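Working Group on Safe Practice for Automated Disassembly
Minutes, meeting of 17 Feb 2020, Ekwood site

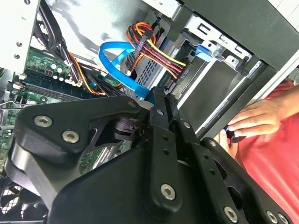 Photo: Ilari Ahonen / Rantala workshop

Chair: Ilari Ahonen. Member firms present: Rondar, Ekwood, Rantala. Apologies from Arkari.

1. Previous minutes
Approved with one correction: item 4 should read "drive cables," not "drive cages."

2. Draft rule on hands inside the case
The current draft bars any hand inside a desktop case while the arm is powered. Rantala asked for an exception for steadying the case by its outer rail during work on SATA and power connectors. Rondar was opposed unless the arm is in reduced-speed mode and a second operator is at the stop button. After discussion the exception was accepted on those terms. Ekwood asked that its reservation be recorded: loose sleeves are not covered. Chair to add a line on clothing.

3. Cable handling
Agreed that the gripper should take connectors by the housing and never pull on the wires. Where a cable loops across the drive bay, it is to be moved aside before the approach. Wording in section 2 to be changed to match.

4. Gripper inspection
Fasteners on the finger linkage to be checked every 24 operating hours and after any collision. Rondar's proposal of 200 hours was not supported. Log sheets to be kept with the cell.

5. Comments on the draft
146 comments received. Those on wording go to the chair; the rest are held over to April.

6. Next meeting
April, at Arkari. Date to be confirmed by email.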